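The Irbridge Assembly and the Duty to Listen

The decision of the Irbridge district assembly to consult its traditional elders before redrawing the ward boundaries has been received with some scorn in the capital. In the view of this writer, the assembly has acted properly. Its standing orders permit consultation with any recognised body of residents, and the council of elders has been recognised for 54 years.

Critics argue that elected members should not defer to custom. The assembly has not surrendered its vote – it has asked for advice, in public, and set a limit of 7 weeks for a reply. Of the written submissions received by June, 386 came from Zevgate alone, where the proposed line would divide the old market from the families who maintain it.

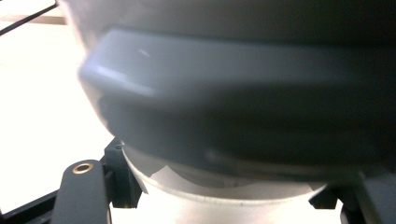

What should follow

The elders' advice ought to be published in full, in each of the languages spoken in the district. A summary prepared by officials would not be sufficient. Residents of Coutinho, a settlement of about 1,000 people, complained after the last review that they learned of the outcome only when polling cards arrived.

The assembly should also hold its final sitting in Zevgate, where the effect of the change will be felt most. The hall there is adequate and the road is passable in all seasons.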